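Benchtop Automation Board > Kits and Complete Cells > Esance two-arm cell, anyone running one?

tamsin_w
Shopping for a small two-arm cell for our training room and the Esance kit keeps coming up. You get both arms already mounted on the front rail, the extrusion frame, wall panels and floor. The sales page is thin on detail and the only review I found was for the single-arm version. Is it worth the money over building a frame and buying arms separately? I'd mostly be doing handoffs and small part work.

slehner
We have had one since August. I can give you the short version.

Assembly took two people 9 hours, and most of that was squaring the frame. The arms come on the rail and you leave them alone. The instructions for the wall panels are two pages and one of them is wrong (left and right are swapped). Cable conduit comes loose in a bag with a lot of zip ties. Take your time with that part. If you pull it tight at the elbow you lose reach. 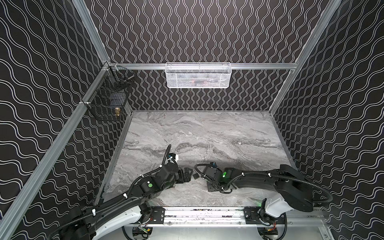 Reach is good in the middle of the floor and gets worse fast toward the back corners. We hang wire baskets at the back for parts, and the black one in the corner is the harder of the two to work with. I would plan the job so that both arms meet in the center and anything in the corner is handled by one arm at low speed.

Support answered within a day both times I wrote.
Silvan Lehner

orrin77
Which floor did you get? Ours came plain and I put down matte gray vinyl the first week.

slehner
The marble pattern. It was the default when we ordered.

orrin77
Then I'll disagree with you on the kit in general. For what they charge you should be able to choose a floor without calling someone. And I still don't like the open electronics under the rail. Anything you drop at the front edge goes looking for a circuit board. We had an M3 washer end up down there and lost an afternoon.

dkpruitt
Seconding the electronics complaint. We run the Haverford cell in the other room and everything is in a closed box on the side. It's uglier and heavier but I can let a new person use it without standing there. I would not do that with the Esance.

slehner
Fair. We cut a strip of acrylic for ours but it's not on at the moment, it has to come off every time you reseat a connector. I don't think it's a reason to skip the kit. The Haverford arms are slower and the last quote I had was 40 percent higher.

dkpruitt
Was that with the service plan? Theirs includes it. Esance bills you for it after 90 days.

slehner
Without. So closer than I made it sound.

tamsin_w
This is useful, thanks. How does it do on really small things? I have a box of bolts, keys, little padlocks, that kind of stuff, and I'd like students to teach both arms on it.

slehner
Small hardware is most of what we use it for. Standard fingers will hold a bolt if you come in straight down and close slowly. Come in at an angle and it tips over.

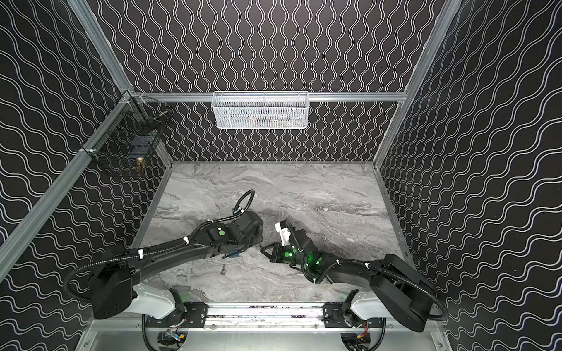
The thing to watch is the two grippers getting close to each other. The software has a minimum distance setting and it ships at zero. Set it before you do anything else. I use 8 mm for normal work and drop it for handoffs only. Also leave slack in the wrist cables. The loops look messy but when we tied them down we had a connector work loose.

mellow_yaw
Where do you set that? I have the same kit, bought used through Punbridge, and I only see joint limits.

slehner
Cell menu, then Pair, then Clearance. If there's no Pair tab you're on the old firmware. Punbridge sells a lot of first-batch units.

mellow_yaw
No Pair tab. Updating tonight.

orrin77
Back up your poses first. The update wiped mine.

slehner
It did not wipe ours, but yes, back them up.

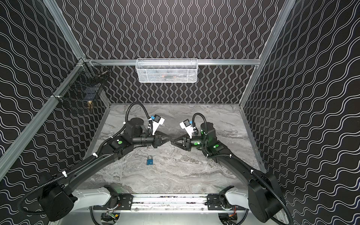

On padlocks, the body is easy and the shackle is not. Thin round stock rolls in the standard fingers. Cukov makes a rubber-faced set that fits the same screws and I'd add those to the order. They wear quickly, so get two pairs.

dkpruitt
Cukov fingers are a little longer, so redo your tool offset after you swap. I forgot and drove one into the floor. The floor was fine, the finger wasn't.

tamsin_w
OK. I'm leaning Esance with the rubber fingers, and I'll ask them for a price on a cover for the front. If they say no I'll get another quote from Haverford with the service plan split out.

orrin77
Ask about the floor too.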